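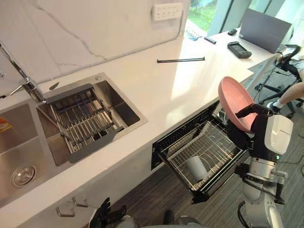 Kitchen sink with dish rack, Troltstead.

Slide 4. Clemency petitions: filing and review

State the scope first: noncapital cases only, Brostmont office, files opened through April.

98 petitions received. 57 complete at intake. 37 sent back for missing court records — mostly sentencing transcripts. The other four were withdrawn.

Review takes some 300 days from a complete filing. The clock does not run while a file is out for records.

Mendoza file: use it for the timeline only. Do not discuss the facts of the offense.

Carmela Rivas takes questions on victim notice. Hold parole questions for slide 6.

Next: hearing format, Purkden.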